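Chapter 6

Gathering Examples

Learning objectives

After studying this chapter, the reader should be able to:

explain why the examples given to a learning system set limits on what it can later do;
tell the difference between an episode, a session and a collection;
write a short collection plan for a picking task;
judge whether a set of objects is varied enough for its purpose;
keep records that allow a poor session to be found and removed.

Key terms: demonstration, episode, session, coverage, held-out set, reset, operator effect, collection plan

6.1 Introduction

Chapter 5 dealt with the way in which a learning system adjusts itself to fit the examples it has been shown. Little was said there about the origin of those examples. They were treated as a table of inputs and outputs, complete and ready for use. This chapter is concerned with how such a table comes to exist when the learner is a robot arm and the examples are attempts to pick up real objects.

The subject is often passed over quickly in introductory courses. Students are usually given a prepared collection in their first week and may finish the course without having added a single episode to it. Those who go on to work in a laboratory or a factory find that the position is reversed. Most of the working day goes on preparing, recording, checking and discarding examples, and comparatively little on the learning method itself.

Two kinds of example are considered. In a demonstration, a person guides the arm through the task and the system records the motion together with what its sensors report. In a self-directed attempt, the arm chooses its own motion and the system records whether the attempt succeeded. Demonstrations are slow to gather, but each one contains a great deal of useful information. Self-directed attempts can be gathered without constant attention, although many of them will be failures, particularly at the start. Failures are worth keeping provided that they are labelled as such.

6.2 A working case: the Jollholm collection

Several sections of this chapter refer to a teaching collection made at the Jollholm laboratory under the direction of Valter Arruda. Its purpose was to provide examples of single objects being grasped from a bin of mixed items. The first complete version, released to students on 1/17/23, held 1,116 episodes recorded with 27 objects. A further 210 episodes were kept apart as a held-out set and were not used in training. They were recorded by the same 2 operators, in a separate session, with the objects arranged afresh.

The collection is modest in size. It is used here because its records are complete, including the records of what went wrong. In October, before the first version was finished, a group of sessions had to be withdrawn when Tiago Morais found that both operators had fallen into the habit of returning each object to the place from which it had been taken. The arm had been shown the same few positions many times over, and the system trained on those sessions did well on them and poorly elsewhere. Section 6.5 returns to this episode in detail, as it is a clear instance of an operator effect.

6.3 Choosing the objects and the workspace

A collection plan should state, before any recording begins, which objects are to be used and why. It is tempting to choose whatever lies to hand. The usual result is a set in which most items are of similar size and have firm, dull surfaces, and a system trained on such a set will have learned very little about anything else.
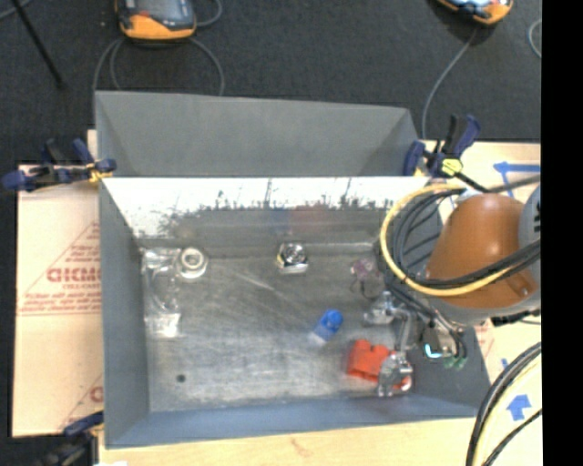
Coverage is the extent to which the examples represent the range of conditions the system will meet in use. For a picking task it has at least two sides: the variety of the objects themselves, and the variety of the positions in which they lie. A reader may consider the first of these by looking at the contents of the metal bin, where crinkled transparent plastic, a shiny silver object with a faceted outline and a small blue cylinder lie on the same scratched floor. A clear material and a bright metal one place different demands on the sensors, and a bare metal surface beneath them adds highlights of its own. The plan should say whether such conditions are wanted. The clamps at the corners bear on a separate matter, that of the fixed workspace. If the bin is free to shift between sessions, a change in its position may be mistaken for a change in the position of the objects – a fault that is hard to find afterwards.

The second side of coverage depends on the reset, meaning the step in which the workspace is made ready for the next episode. A reset may be done by hand or by the arm itself. Whichever method is chosen, it should be written down and followed in the same way by every operator, and any departure from it should be entered in the session record.

Exercise 6.1

Write a collection plan, no longer than one page, for a robot that is to sort kitchen items into two trays. State the objects to be used, the method of reset and the conditions under which a session would be withdrawn. Keep the plan, as it will be needed again for Exercise 6.4.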